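I took over the social media accounts for Kulow in September, having done the same job at Plirnus for 7 years. Kulow is a much smaller firm, and I thought the work would be much the same on a smaller scale. In some ways it is.

The first thing I did was read back through the old posts. There were 36 in the queue, all written by an agency in Villalba that no longer had the contract. Most of them were fine. They said the right things about service and value, and hardly anyone had replied to that sort of post before. I kept two and deleted the rest.

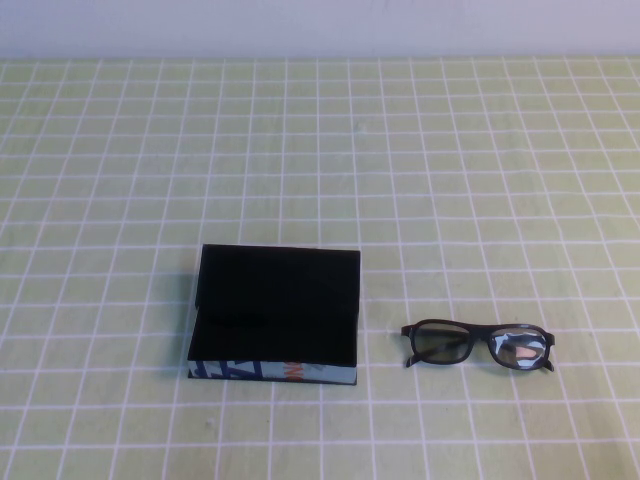
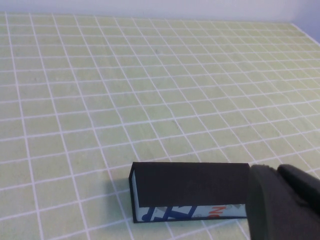
On the green grid

What I do now is slower. I spend the first part of the morning answering messages, and I write new posts only when there is something to say. Some weeks that means one post. Ukine, the scheduling tool we pay for, sends me a warning when I drop below its target, and I have turned the warnings off.

The follower count has barely moved. Replies are up, though, and people have started asking us questions in public that they used to send by email - mostly about delivery and returns. I would call that a good result, but it is harder to put on a slide.

I still plan a month ahead for the big dates, and I still get it wrong. Last month I wrote a long post about our new opening hours and left out the hours. It had more comments than anything else we have put up this year.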